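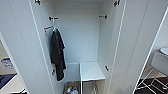
How does a robot work out that a wardrobe is open when everything inside and outside it is white?

Mostly from the dark bits. Our method looks for small, high-contrast parts like hinges and rail brackets, pairs them up left and right, and guesses the opening from where the pairs sit.

I came to this after a pretty miserable first month with plain edge finding. White door, white wall, pale back panel, and my program kept drawing one giant rectangle over the whole lot! Folke Björklund, my project partner, was the one who said to stop chasing the edges and go after the hardware (he was right, and he has reminded me of it plenty).

So we built Nusar, which is really just a small detector with a bit of geometry bolted on top. We ran it on 55 head-height views of open wardrobes and compared it with Skiria, our old edge version. Nusar got the opening right in 36 of them. Skiria managed four. I reran Skiria twice because I thought I'd broken something, but no, same score.

The misses bug me. A long dark robe or coat hanging near a door can swallow a hinge completely, and then the pairing goes looking for a partner that isn't there. We tried two fixes for that. Masking out big dark areas first helped a little but made everything slower, and guessing the missing hinge from the one across from it worked fine until a door was only half open.

Folke wants to add depth next. I'd like to sort out the clothes problem before we touch any of that, and the labels from March need redoing anyway.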